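Ticket 1177: right arm stops short of dryer door, laundry load task
Status: open, waiting on parts. Opened 13th July by Duygu Yüksel. Assigned: Volkan Yurt

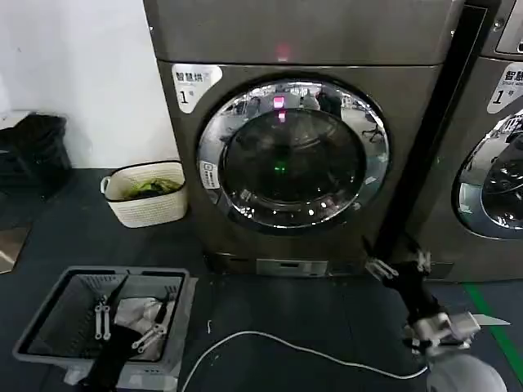

Unit 1, left arm in the basket, right arm low by the bottom panel.

Site: Tilla laundry room
Controller: Listeck, arms Zultau

Problem (Duygu)
Right arm is supposed to go up to the door ring after the left arm reaches into the basket. Goes down instead. Gripper ends up near the floor in front of the lower panel and sits there. No error on screen for a while, then "joint 3 tracking" and both arms hold. Had to e-stop twice. Second time the gripper touched the panel, light scrape, no mark on the machine that I can find. Putting this in as safety because the arm moved after I had already pressed pause.

Log, Volkan

Power cycled, homed both arms. Home OK. Ran task, same thing.

Ran right arm alone, left parked. Reaches door ring fine. Ran it again, fine. So only with both.

Checked door detection. Round glass is dark and throws back the room, thought it was picking up a reflection. Covered the glass with a sheet, no change. Took sheet off.

Swapped basket position, moved it further left. No change. Put it back on its mark.

Joint 3 current on the right arm: spikes to 100 percent when the left arm starts down. Should not care what the left arm is doing. Looked at cabling. White cable on the floor by the right arm has slack but the run inside the base is tight, pulls when the left shoulder drops. Wiggled it by hand with power on and servo off, encoder value jumps. Thats the fault I think.

Re-seated connector. Three runs, two good, one bad. Not fixed.

Pause issue, separate thing. Pause only stops the task, it does not stop a move already sent. E-stop does. Asked Altıntaş if this can be changed in config, they say next release, nothing sooner. Same complaint came up in March on the other site, see old ticket.

For now
- Do not run both arms. Right arm only, slow speed.
- E-stop in hand the whole time, dont rely on pause.
- Nobody inside the green tape with servo on.
- Cable off the floor before the next run, tie it to the base.

Duygu: tied up the cable. Are we ok to load by hand in the meantime? Need the dryer.

Volkan: yes, servo off first. New encoder cable ordered, will fit it and do full both-arm test before closing. Leave ticket open pls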